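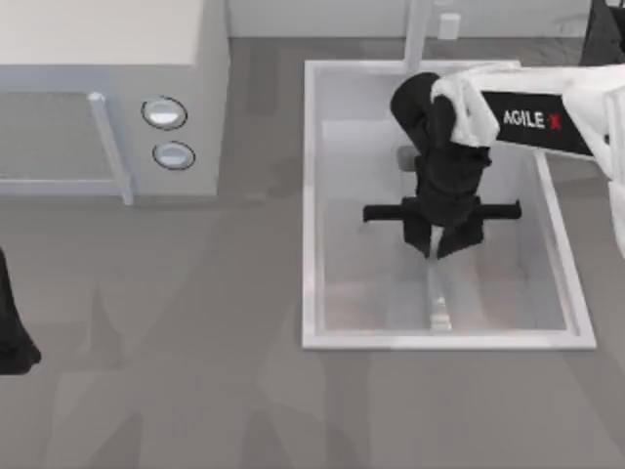

*Plain white microwave-style box, bar handle, two round buttons. The plainer the front, the quicker the wipe-down.*

I get more messages about grubby appliances than about anything else on this page, so I've pulled my usual answers together in one place. Most of it costs pennies and uses things you've already got in the cupboard.

## Start with steam

Half a lemon, a mug of water, a microwave-safe bowl. Heat it until it's properly bubbling, then leave the door shut for five minutes – go and put the bins out or something. The baked-on soup comes off with a damp cloth after that. Lift the bowl out with oven gloves, please. I have scalded myself doing this and I write the tips!

## White fronts that have gone yellow

Bicarb and a drop of washing-up liquid, mixed to about the thickness of toothpaste. Smear it on, wait ten minutes, wipe off with warm water and dry with an old tea towel. It shifts grease and tea splashes. It won't do much for plastic that's been yellowed by the sun, and I wouldn't waste an afternoon trying.

## Handles and buttons

Handles are the bit everyone forgets, and they're the bit everyone touches (usually with butter on their fingers). Run a cloth behind the bar, pulling it back and forth like you're drying your back with a towel.

For the rings round buttons I use a cotton bud, barely damp. Switch off at the wall first. Never spray straight at the buttons – spray the cloth. A wooden cocktail stick is good for crumbs, but go gently or you'll snap the end off in the gap, and then you've got a worse problem than crumbs.

## Smells

A saucer of bicarb left inside overnight does for fish and curry. Burnt popcorn takes two nights and a lot of open windows. Take the saucer out before you use it again, obviously.

## Odds and ends

- Old toothbrushes go in a jar under the sink, bristles up.
- Microfibre cloths hate fabric softener. Wash them on their own.
- No scouring pads on glass or shiny trim, however cross you are.
- If the turntable squeaks, take it out and wash the little wheels.

I'm doing fridge seals in May, so if you've got a good trick for the black bits in the folds, send it over.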